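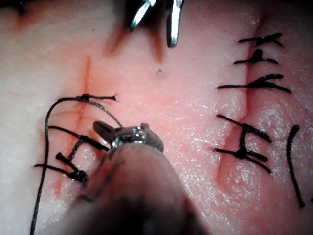 Plomberg suture pad: review

Reviewed by Elsa Tangen, October 2023

The Plomberg is a flat practice pad of synthetic tissue with the wounds already cut. The review pad was bought from Skjelbred under order code 1074 and used for interrupted stitches in black suture material throughout.

Surface

Pale pink, going to a whitish cream towards one side, with a slight gloss. The gloss is a nuisance under a strong lamp, as small highlights make the needle entry point harder to judge. Turning the lamp down helps.

Incisions

The two used for this review run more or less parallel. One is marked by a thin reddish-orange line, the other is a shallow groove with a curve to it. The marked line is the easier of the two for spacing. The groove shows less contrast and takes longer to close evenly, so I would give it to a second-year group and leave beginners on the line.

Holding strength

The top layer takes a needle cleanly and does not tear at normal tension. Pulled hard, the stitch starts to cut through towards the wound edge. The older Cunen pad tears sooner. Knots sit flat on the line if the first throw is laid properly. Tails left short tend to fray, a matter of the thread and not of the pad.

Wear

I placed more than 629 stitches before the area beside the marked line became too perforated to hold. The groove side was still usable. Old holes close up only partly, so move along a little each time.

Faults

No scale along the edge. The backing slides on steel and needs a damp cloth or clamps. The instruction leaflet covers storage and says nothing on thread size.

Verdict

Good for spacing and knot practice, less so for work at depth. Score: 7 out of 10. Replacement pads are listed under 3812.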